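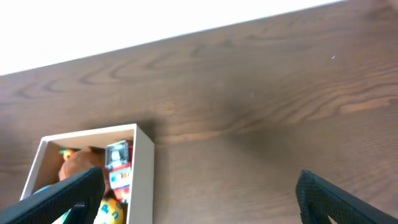
Fig. 1. The open box on the table, toys inside.

Household Storage, handout 4: the toy box

Most of the advice you will read on toy storage was written by somebody selling boxes. Keep that in mind when you do the reading by Vojtěch Beneš. He claims a child puts toys away faster when the box has no lid. He timed 12 families, once each. I would want a good deal more before I repeated it to a parent.

What we can work with is smaller. An open box with low walls shows what is in it. A deep one hides whatever went in first, and people then tip the lot out to find one thing.

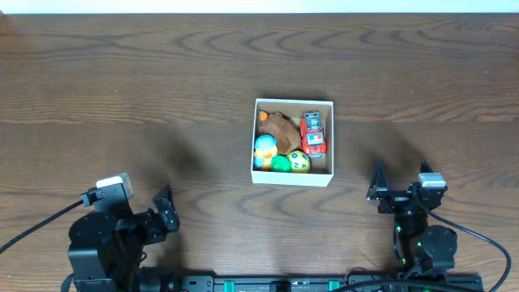
Beneš would sort a mix like this by material: plush with plush, balls with balls, cars on their own. Fine in a shop. At home you end up with three boxes, two of them nearly empty, and a soft toy still has to go somewhere. Oľga Čierny sorts by who plays with what, and I find her case a little stronger, though her chapter skips the question of shared toys entirely.

Before the next session, take one box at home and empty it onto a table. Give yourself 30 minutes. Write down:
- what you had forgotten was in there
- anything that isn't a toy
- what you would put back first, and why

Don't buy anything for this. The Kuvero dividers mentioned in class are optional, and I have yet to see them survive December.

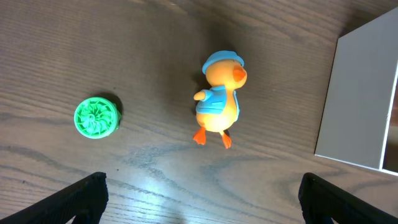
Fig. 2. Duck and round green object on the table. Would you store these together?

Related handouts
Shelves or drawers?
Labels: who reads them?
The Memel closet, revisited

Questions to Jaruwan Nuchit, room 174 | Back to top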